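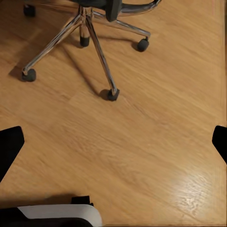

Wrist camera view in simulation: open gripper over the floor beside the base of the office chair.

Nomari Simulated Rooms, release of 12 July 2021

Nomari is a library of furnished virtual rooms for the study of two-armed robot manipulation. It was prepared by the Driva research group under Neema Shirima and is supplied to universities and research institutes under licence. The attic study is one of 48 rooms in the current release.

The rooms support the Kimaro method, in which a control policy is trained on rendered views alone. Each training episode joins close views from the wrists with a wider view of the room. Lighting and floor finish are varied between episodes, and reflections and cast shadows are rendered in full.

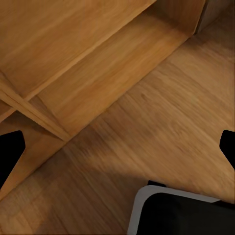

Wrist camera view of the bare wooden shelf unit and the floor next to it.

Close views are often short of landmarks. A stretch of board or plank may occupy most of the picture, and the policy must judge distance from edges, grain and shadow. In trials reported by Suqin Hao and Wojciech Zalewska, 225 episodes per room were sufficient for stable approach movements. Removing shadows from the training views raised the number of failed approaches in 19 rooms.

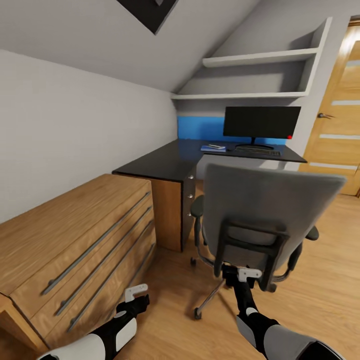 Wider view of the attic study, with both arms, chest of drawers, desk and office chair.

Contents of the licence

Room models with furniture as separate objects
Wrist and room camera settings
Kimaro training scripts and trial results
Written guide by Nyokabi Lema

Order reference: 1651
Requests for access should be addressed to Mwajuma Muriithi, Driva Licensing Office, and should state the name of the institution and the intended use.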